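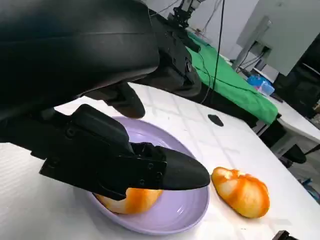 7 Oct 2024

I spent the better part of a morning at Skanley last week, moving bread. If you've been following along here you know I've been bugging them for a visit since August, when they opened their second room over in Morgan, and they finally said sure, come by, bring shoes you can stand in. So I did!

The news first, then I'll ramble. Skanley has wrapped up the first batch of its table-setting recordings, 192 of them, all done by people steering the arms by remote control. The project is called Flulness (I asked what it means and got a shrug) and it's all small kitchen and table jobs: put the roll on the plate, take the roll off the plate, slide the plate over, that kind of thing. The batch goes next to Sostska, the outfit that does the training side, and they'll use it to see whether an arm can pick up the job from watching what people did with it. A second batch starts right after, with cups and bowls.

So how do you show a robot how to put bread on a plate? At Skanley you stand off to one side and hold a pair of handles, and the arm does what your hand does. Squeeze and the fingers close. Let go and they open. There's a little camera down near the gripper, and you can watch its view on a screen or just look straight at the table. I started with the screen because it felt more like the real thing, and gave that up pretty quick. The gripper takes up half of what you see! You get a big black finger coming down over a roll and you're guessing where the far side of the roll is. The operators don't seem to mind. One of them told me she likes it better that way, since whatever she can't see, the robot's wrist camera can't see either, and she figures it's fairer.

My first try, I came down way too hard. The fingertip just leaned on the roll and I stood there wondering why nothing was happening (I'd forgotten to open my hand first, so there was no way to get around it). They kept me going anyway. Mistakes get marked and set aside, and a few of them go in the batch on purpose so the training folks have something to compare with. I like that. I'd hate to think my big contribution to science was going in the trash.

By the fourth try I had it. Sort of. What helped was going slow on the last little bit and coming in at a slant, so the lower finger gets down beside the roll and the upper one stays out of the way until you're ready for it. Nobody had told me to do it like that, I'd just been copying the person at the next station, who made it look like nothing. She does four sessions a day with long breaks in between, and says her shoulders tell her when to quit before the clock does.

The other way to do it is by hand, and they let me try that too. You switch the arm to a loose mode, grab it near the wrist, and walk it through the motion yourself. It's heavier than I expected but it floats along once it gets moving, a bit like pushing a full shopping cart. I found it much easier to be gentle that way. The trouble is your own arm ends up in the pictures, and nobody's going to be standing there holding on when the robot does it alone, so Flulness is sticking with the handles. The hand-guided runs are mostly for new people, to get a feel for how far the joints will go before they complain.

A few things I wrote down on the back of my parking slip:

- The rolls are shiny, and shiny is hard. Move a lamp and the crust looks like a different crust. They've started changing the light between sessions so the robot doesn't get attached to one kind.
- Plates get swapped too. I had a purple one with a nice raised rim, and the rim is a pain, because if you come in low you bump it and the whole plate scoots.
- You say the task out loud before you start. "Put the roll on the plate." I felt silly for two tries and then I was doing it in a TV announcer voice.
- Resetting the table takes longer than the task does. You put the roll back somewhere a little different every time, and after a while you run out of ideas for where a roll can go.

That last one surprised me the most, I think. I'd pictured hours of fancy driving and it's a lot closer to being a very patient waiter. Set it out, pick it up, set it out again. There's a rhythm to it, and by lunch I'd stopped chatting and was just humming along with everybody else.

I did ask the question you'd all ask me about later, which is whether any of this works yet. The answer was a careful one. Sostska ran a small test with the early recordings and the arm could find a roll and get its fingers to it, but it was fussy about letting go, and would hang there over the plate like it was having second thoughts. They're hoping the full batch fixes some of that. No promises, and no date for results either — I pushed a little and got a friendly smile.

If you're anywhere near Morgan and want a turn, they're looking for more people for the cups and bowls. You don't need any background. You do need steady hands and a couple of free mornings, and they'd like you to stay for a short practice block before your runs count for anything. Lefties are very welcome, they said so twice, because nearly everyone so far reaches from the same side and they'd like some variety in the batch. It's paid by the session. Ask at the front desk and they'll set you up with a practice slot.

I'm going back for the bowls. I've been practicing at home with salad tongs and a dinner roll, and I'm getting pretty good at it, though the tongs don't have a camera on them and the dog keeps ending the session early.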